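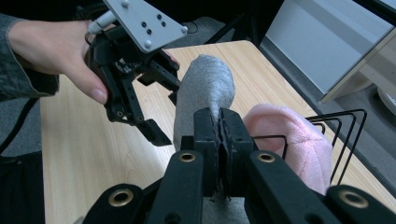

Home Reviews Workplace Handling Archive Contact

Zirora hand-held grippers: two months on the returns bench

The Zirora set is a pair of grippers worked by hand. The operator does an ordinary job with them, the jaws and their movement are recorded, and the recordings are used to teach a robot arm the same job. We have had a set at the Trutham returns depot for 2 months. The job is small knitwear: socks, hats and gloves come back from shops, get checked, paired or folded, and go on to the next station. This review covers the tool and what it has done to the working day. I have no view yet on the arm, which has not been delivered.

Build
The linkage is stiff and showed no play at the end of the trial. Screws on the top plate needed tightening once in the second week. The pads are the weak point. They hold fine knit well, but the edges fray, and a frayed edge catches on loose loops. Dimitriou, who supply the spares, sell pads in sets of four. We are on our third set.

Cabling is adequate. The lead leaves the body high up, near the wrist, and a long sleeve will brush against it. Most of us now tape it back before starting.

Handling
Lifting a sock by the toe is easy within an hour of picking the tool up. Turning one right side out is not. The operator can see the cloth but cannot feel it, and with the jaws fully closed there is little sign of how hard they are pulling. Karlijn Dijkstra, the quickest pairer on the bench by hand, was among the slowest with the grippers for the first fortnight and is now in the middle. Speed by hand does not seem to carry over.

Thick ribbed items are better suited. They keep their shape, and one jaw can steady while the other folds. Dark socks on a dark mat were a nuisance to record, and a pale table top cured it.

Weight is acceptable for short spells. We began with full-hour sessions and complaints about forearms came in by the first Monday. Sessions are now 20 minutes, then normal work – this suits everyone and the recordings are cleaner.

Effect on the bench
Output drops while recording. Our target was 1,000 usable recordings, and we have almost reached it, but the hours had to come from somewhere. Management at first left the daily piece rate as it was. Gergely Gulyás raised this, and recording time is now paid as a separate task at the full rate. Any site buying the set should settle that before the box is opened.

The other matter is what the recordings are for. Staff are being asked to show a machine how to do the part of the job they are paid for. The written agreement here says that checking and fault finding stay with people, and that pairing and folding move to the arm in stages. Ifigeneia Konstantinidis negotiated it and thinks it will hold for the first year. Two colleagues declined to record and were not pressed.

One useful side effect: watching the recordings back showed that each of us folds hats differently. The depot had never had a standard fold, and the Fullirville site has since asked for ours.

Faults noted
– Pads wear too fast for wool.
– No left-handed trigger.
– The manual covers rigid parts at length and cloth in 3 pages.
– Recording stops without any sound if the lead works loose.

Rating: 62 out of 100. A sound tool with poor pads and a thin manual. I would buy it again for hats and gloves, and would want softer jaws before doing another run of fine socks.

Iraklis Xenos

Contact the editor | Copyright Workplace Handling | Back to top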